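3 Method

3.1 Selection of cups

The study compared paper cups sold for hot drinks with respect to heat loss and softening of the side wall. Two cup types were chosen. Type A was a single-wall cup from Jaslow and Type B a single-wall cup from Betaneo, both with a rolled rim. Double-wall cups were left out, as their air gap would have needed a separate treatment in the calculations.

All cups were taken from unopened sleeves and kept in the teaching laboratory for a day before use. Cups with a visible dent or a lifted seam were rejected. In total, 36 cups were tested.

3.2 Heat loss

Each cup was filled to a line 14 mm below the rim with water from the kettle. A thermocouple was held at mid-depth by a card bridge laid across the mouth. Readings were taken every 2 minutes until the water reached 50 °C. No lids were used. The room temperature was written down at the start and end of each run, and runs in which it drifted by more than one degree were repeated.

The cooling constant k was found by plotting the natural logarithm of the temperature difference against time and taking the gradient. The first reading of each run was left out of the fit because the cup itself was still warming.

3.3 Wall stiffness

Stiffness was measured by pressing a flat-ended probe against the side wall at half height and recording the force needed for a deflection of 5 mm. The seam was always placed opposite the probe. Each cup was measured dry, then again after holding hot water for half an hour. The water was poured out before the second measurement so that its weight and pressure did not affect the result.

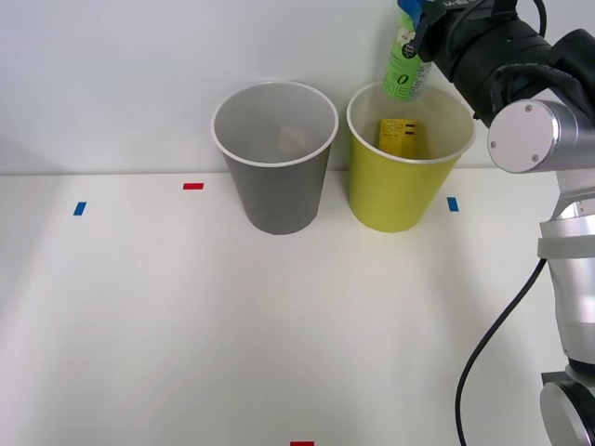 Figure 3. Grey and yellow paper cups, with a green bottle tilted over the yellow one.

The tapered shape of a paper cup affects both tests. For a given depth of water, the free surface is larger than it would be in a straight-sided cup with the same base, and evaporation from the surface accounts for a large share of the heat lost without a lid. In the stiffness test, the taper means that the probe does not meet the wall squarely. The cup was therefore laid in a wedge cut to the wall angle. The first wedge, made of foam, compressed under load and was replaced with one made of beech.

4 Results

The cooling curves were close to exponential for both types. The difference in k between Type A and Type B was smaller than the spread within either type, and no ranking is made on heat loss.

The stiffness results were clearer. Both types softened, and Type B lost more of its dry stiffness than Type A. The loss was greatest in cups where the inner coating had a crease near the base seam. This was noticed only after the cups had been cut open, and creases were not recorded for the first batch.

5 Sources of error

The fill line was marked by hand with a Flemance depth gauge, which has some play in the slide. The Sandhu force meter was zeroed before every cup but was not checked against a known mass until December, when it was found to read slightly high. A correction was applied to all values in Table 4. It does not alter the order of the two types.

Liesl Imhof carried out the stiffness tests and the cutting of the cups. The dry measurements for the second batch were repeated by the rest of the group and agreed with hers within the resolution of the meter.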